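FOR IMMEDIATE RELEASE

Mokulard Issues Corrective Action for Bag-Handling Fault in Shelf Picking Units

Software hold placed on top-edge grasping of flexible snack packaging; one site affected

BALLTHORPE, 4/10/18 - Mokulard, a supplier of automated shelf picking equipment for small-format grocery stores, today announced a corrective action covering the Manzano picking unit, software release 2. The action follows a grip fault at a customer store in Nallville in which the unit applied more closing force than intended to flexible snack bags and, in a smaller number of cases, failed to stop its arm when the store's manual override was pressed.

No injuries were reported. Damage was limited to merchandise and to one shelf divider. The Nallville unit has been powered down at the main disconnect and will remain out of service until the corrective action has been completed and signed off by the store operator. Picking of bagged snack goods at the store is being done by hand in the meantime.

Summary of the Fault

The Manzano unit picks packaged goods from open metal shelving and places them in an order basket. For flexible bags, the unit is programmed to close on the top seal, lift, clear the neighboring bags and lower the item into the basket. Closing force is set from a pressure reading taken at the fingertips and checked against a limit stored for each product.

During normal operation in Nallville, the pressure reading on one finger drifted low over the course of several shifts. The control software treated the low reading as a sign that the bag was slipping and raised the closing force to compensate. Because the limit check used the same reading, it did not register that the limit had been passed. Bags were crushed at the seal, and a portion of them opened during the lift.

Store staff first logged the problem as a packaging defect. It was identified as an equipment fault after 14 bags of different product lines were found with the same damage at the same point on the seal. Mokulard was notified the same day and asked the store to stop the unit.

Stop Function

A separate issue was found during inspection. The manual override, a push button mounted at the end of the shelf run, sends a request to the control software to halt the arm. When the software was in the middle of a force correction, the request was held in a queue until the correction ended. The measured delay in the worst case was about 2 seconds. The arm moves at reduced speed near the shelf, but Mokulard considers any delay of this kind unacceptable in an area open to customers and staff.

The emergency stop on the unit's base cuts motor power directly and does not pass through the software. It was tested during inspection and worked as designed. Operators of all Manzano units are reminded that the emergency stop, and not the manual override, must be used whenever a person is within reach of the arm.

Why Bagged Snacks Are Affected

Rigid cartons and cans are picked with a different routine that does not adjust force during the lift. They are not affected. Bagged snacks are more difficult for the equipment. The film is glossy and wrinkles when held, the contents shift, and bags on the shelf lean against one another, so that the unit often has to take hold of one bag with others directly beside it.

As part of the investigation, Mokulard compared the unit's grip with hand picking of the same type of goods. A person holding a bag by the upper corners spreads the load over a wide part of the top edge, with the thumbs flat on the front of the film. The Manzano fingers close on a much narrower area, so that an error in force has a larger effect on the seal.

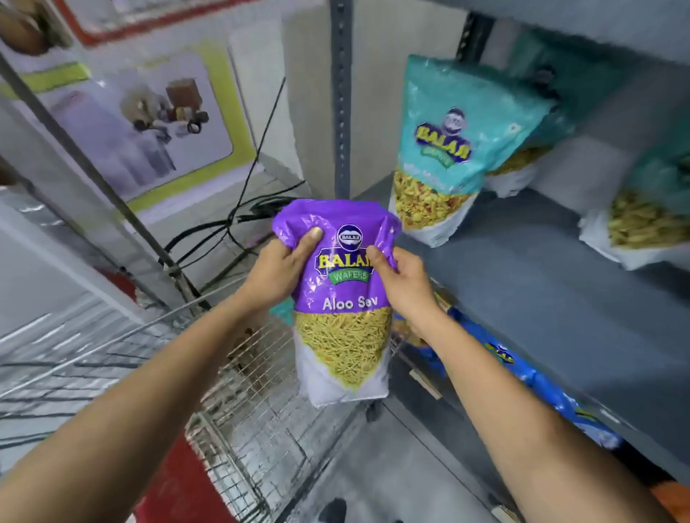
Corrective Action

The following changes apply to all Manzano units running software release 2:

1. Top-edge grasping of flexible bags is disabled until the update is installed. Units will skip these items and flag them for hand picking.

2. The closing force limit will be checked against motor current as well as fingertip pressure. If the two readings disagree, the unit will open its fingers only when the item is supported, then stop and wait for an operator.

3. The manual override will be rewired to the motor power circuit. It will no longer depend on the control software. This change requires a site visit.

4. Fingertip sensors will be tested against a reference block at the start of each shift. A unit that fails the test will not start.

5. Fingertip pads and sensors showing drift will be replaced at no charge.

The updated software was run for 100 hours on a test shelf at the Ballthorpe facility, with sensor drift introduced on purpose. The unit stopped correctly in each case. Testing of the rewired override is still in progress, and results will be sent to operators when it is finished.

Instructions for Operators

Until the site visit has taken place, operators should:

Keep the software hold in place. Do not restore the earlier bag-picking profile from backup.

Mark the floor area within reach of the arm and keep it clear of baskets, hand trucks and loose cables while the unit is powered.

Remove power at the main disconnect before reaching into the shelf by hand.

Set aside any bag with a creased or open top seal and record the product name and shelf position. Damaged goods should not be returned to the shelf.

Report any unexplained stop, or any delay in stopping, to Mokulard field service before restarting.

Schedule

The software hold was sent to all connected units before this release was issued. Units that are not connected must be updated by the operator from the service port. Site visits will begin in Nallville, with the remaining sites to follow. Mokulard expects to complete the work by the end of July. A written report on the cause of the sensor drift will be supplied to all Manzano operators once the removed parts have been examined.

About Mokulard

Mokulard designs and services automated picking equipment for grocery and convenience stores. Its main office and test facility are in Ballthorpe.

Contact: Mokulard Field Service, Ballthorpe

###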